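首页 | 联赛 | 转会 | 专栏 | 播客

在门将母亲的厨房里

2026年5月24日

去年7月,奥尼亚(Ornia)竞技的替补门将在加时赛最后一分钟冲到前场,用后脑勺顶进了一个球。他后来承认自己当时是在躲球。从那以后,他的母亲就成了本地最忙的足球评论员,尽管她至今分不清越位和界外球。

我到的时候她正在切洋葱,说可以边切边聊,反正记者一般都问同样的问题,答案她早就背熟了。“问我他小时候是不是就有天赋。没有。他小时候的天赋是睡觉。”

她儿子九岁进的青训,理由很朴素:训练场和她上班的地方在同一条公交线上。教练让他站门里,因为他跑得慢。“教练说他个子高,适合守门。我说他不高。教练说,以后会高的。”她放下刀想了想。“后来也就那样。”

进球之后的那个星期,俱乐部印了300条围巾,上面是他后脑勺的轮廓。她买了两条,付的全价。里洛(Rillow)电台请她去做早间节目,主持人问她看到球进时的心情,她说她没看到,她在阳台收衣服,听见楼下喊,以为有人的车被拖走了。节目播出后,俱乐部的信箱收到1000多封信,其中一部分是写给她的,有一封向她请教怎么收衣服。

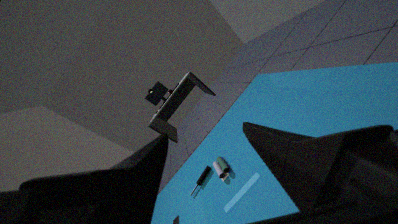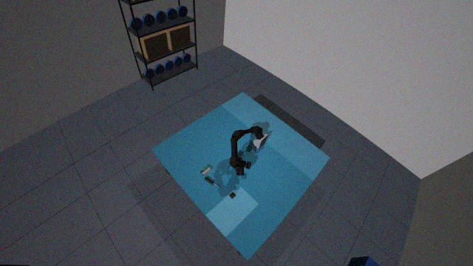
球迷杂志《Bite》收到的一封读者来信就没有这么客气,信里说,一个俱乐部把母亲推到麦克风前面,多半是因为主教练没什么可讲的,建议下次干脆让她去开赛前发布会,至少她肯回答问题。

我把这段念给她听。她觉得有道理,只是发布会的时间跟她的班冲突。

谈到钱,她比俱乐部坦率。进球以后有一家卖头盔的店找上门,想请她儿子站在店门口拍照,出价2000。她儿子说要考虑,考虑了三天,那家店改请了一条狗。“狗也挺好,”她说,“狗不迟到。”

儿子本人那天下午也在家,从冰箱里拿了一盒酸奶,对采访表示支持,然后回了房间。我问他下赛季有没有机会打首发,他隔着门说这要看教练的安排。他母亲朝门的方向摇了摇头。“他跟我也是这么说话的。我问他晚饭吃什么,他说尊重对手。”

下一场是客场,对龙迪茨(Ronditz)。那边的看台以嘴毒出名,上次去,有人举着牌子问门将的后脑勺签不签名。她挺喜欢那块牌子,想让人家送给她,没好意思开口。这次她打算还坐老位置,离球门远一点。“离得近了,他听得见我喊。”

她喊什么呢?

“喊他把球衣塞进裤子里。”

洋葱切完了,她把案板上的推进锅里,问我留不留下吃饭。我说还要赶车。她告诉我车站在哪边,又说那趟车从来不准,她儿子当年就是这么学会迟到的。

打印本页 | 用电子邮件发送给朋友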